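Small Things on a Marble Board

The Rekstead toy collection in Sestport holds 3,715 pieces, most of them small enough to close a fist around. 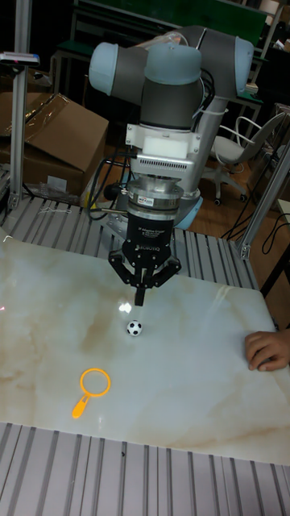 Each June the collection lends a selection to schools in Ralside, where children sort the pieces by color and use.

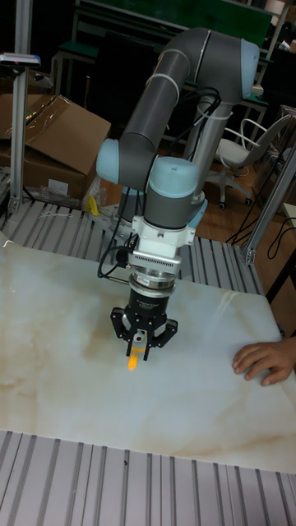
A small yellow piece above the marble-patterned board.

Staff prefer a pale surface for sorting, as small parts are easily lost on dark wood.

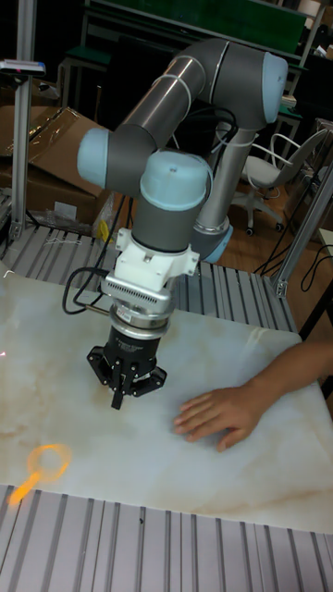

Color guides the first sorting at Rekstead. Bright pieces are set out before the plain ones. Orange shows up well against white and beige veining, even at the far side of a table.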